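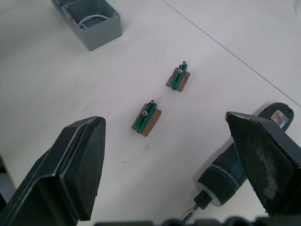
Visit to Plultis, Tultton: notes for the equipment budget

Visited the assembly room on 2026-07-11 with Radek Danko from purchasing. Our host was Roxana Pîrvu, who runs the electrical benches. The purpose was to decide whether a two-arm station should go into next year's plan, and under which heading.

Plultis bought its station through Hudec in May. The arms were quoted as one item and everything else as extras, so the first total we had been given was too low for our use. Spare finger pads are 400 a set. The annual service contract is 2662, and the bench, wiring and guarding came to 3299. Delivery took nine weeks.

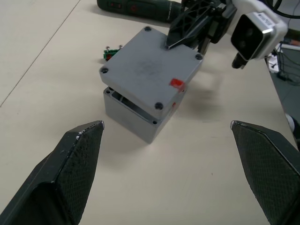 Grippers are the line I would expect us to underestimate. Radek had allowed for one type of finger throughout. The lid of the grey enclosure was held by an openwork finger from above, while the pair nearer the bench had a textured mesh on their inner faces, so we should price at least two types and hold spares of both. The lid has a screw hole at each corner, and the time allowed per box in our own plan needs checking against that.

Roxana advised against ordering the Zomeser screw feeder in the first year. Her view is that the part holders should be settled first, and the feeder chosen to suit them.

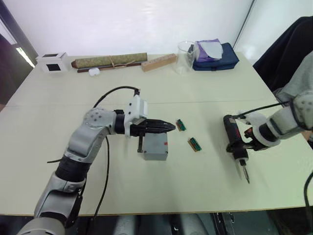
Floor space also needs a figure. Our bay allows up to 9 square metres, including access for servicing, and the supplier's drawing leaves out the cable runs. Radek will ask Hudec for a revised drawing and a price with the extras listed separately. The training quote is still outstanding.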